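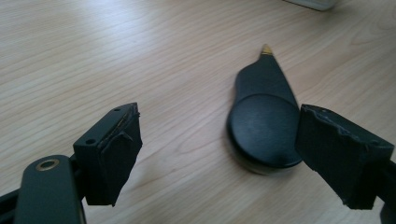

Foro > Casa y muebles > Madera y acabados

Tema: ¿Aceite o barniz para mesa de comedor con niños?

marisol_78
Hola a todos, me registré solo para preguntar esto porque llevo dos semanas leyendo hilos viejos y cada vez estoy más liada. Hemos comprado una mesa de comedor en Ostby, haya maciza, sin tratar, 599 euros en oferta (la de 200 cm, la grande). El vendedor me dijo que con aceite, mi suegro dice que barniz y punto, y mi marido dice que le da igual con tal de poder cenar ya en ella. Tengo dos niños, uno de cuatro y otra de siete, y se come, se pinta y se hacen deberes ahí. ¿Qué hacéis vosotros? ¡Gracias de antemano!

torno_y_gubia
Bienvenida. Aceite duro, sin dudarlo. Tres manos finas, lijando muy suave entre una y otra, y retirando el sobrante con un trapo a los quince minutos. Luego una mano de repaso cada primavera. La mesa de mis padres lleva así desde que yo iba al instituto y está preciosa, con sus marcas, eso sí.

Pilar_Rios
"Con sus marcas", dice jajaja. Yo tuve mesa aceitada con niños pequeños y fue un sinvivir. Cercos de los vasos, tomate, rotulador del que pone lavable y luego lava lo que quiere. A los dos años lijé entera y le di barniz al agua mate y tan contenta. Se pasa la bayeta y a otra cosa.

torno_y_gubia
Pilar, ¿qué aceite usaste? Porque si era de linaza crudo, lo entiendo perfectamente. Eso tarda una eternidad en secar y protege lo justo. Un aceite duro con cera es otro mundo.

Pilar_Rios
Pues mira, no lo sé, el que me vendieron en la ferretería del barrio, una lata verde. Puede que tengas razón, pero a mí no me pillan otra vez.

SiphoE
Buenas, Sipho Engelbrecht por aquí, restauro muebles los fines de semana y leo más que escribo. Estoy con torno_y_gubia a medias. El aceite se repara por zonas: tienes una mancha, lijas ese trozo, vuelves a dar y listo. El barniz, cuando se raya de verdad o le entra agua por un golpe, te obliga casi siempre a lijar el tablero completo. Ahora bien, si en casa no hay nadie dispuesto a dar una mano de mantenimiento de vez en cuando, barniz. Es más una pregunta sobre vosotros que sobre la mesa.

marisol_78
Uf, Sipho, me has calado. Yo la mano de abril me la imagino el primer año con muchísima ilusión y el segundo... ya veremos. ¿Y el aceite-cera de Erance, lo conocéis? Me lo ofrecieron en la tienda, pero me pareció caro.

kiko.lopera
Yo lo tengo en la encimera de la cocina y bien, aunque amarillea un poco. En haya se nota, la mía se puso bastante miel. Si te gusta el tono clarito busca uno que lleve algo de pigmento blanco, que compensa.

torno_y_gubia
Lo del pigmento blanco en haya no me convence, kiko. Si te pasas de cantidad quedan nubes y no hay quien las quite. Que haga una prueba antes por debajo del tablero, que ahí no se ve.

kiko.lopera
Hombre, la prueba siempre. Pero nubes yo no he tenido, hay que removerlo bien y ya está, que el pigmento se va todo al fondo de la lata.

Abuela_Chelo
Yo os leo y me da la risa. Hule de toda la vida, hijas mías. Cuando vienen visitas se quita y debajo la mesa está nueva.

Pilar_Rios
¡Chelo, la más lista del foro!

SiphoE
Ojo con dejar hule fijo encima de un aceite reciente, que se puede pegar. El bote te dirá los días de curado, pero yo dejaría un par de semanas largas. Y otra cosa importante, los trapos empapados en aceite se extienden al aire libre o se meten en agua antes de tirarlos. Hechos una bola en el cubo pueden arder solos. Lo digo siempre y siempre hay alguien que no lo sabía.

marisol_78
Yo no lo sabía!!! Madre mía, gracias. Bueno, pues os cuento. El miércoles hice la prueba por debajo con los dos, aceite-cera a un lado y barniz mate al otro, y al tacto me gusta muchísimo más el aceite. El barniz se me quedó como áspero, no sé si lo hice mal.

torno_y_gubia
No lo hiciste mal. El barniz al agua levanta el pelo de la madera en la primera mano. Se lija con grano 240, se limpia bien el polvo y la segunda ya queda lisa.

marisol_78
Pues aun así me voy al aceite. Mi suegro está de morros, pero ha prometido prestarme la lijadora. ¿Con 180 voy bien para empezar o es muy fino? El tablero venía ya bastante suave de fábrica.

SiphoE
Si está suave, 150 a favor de veta y acabas con 180. No subas más, que luego la madera cierra y el aceite no entra igual.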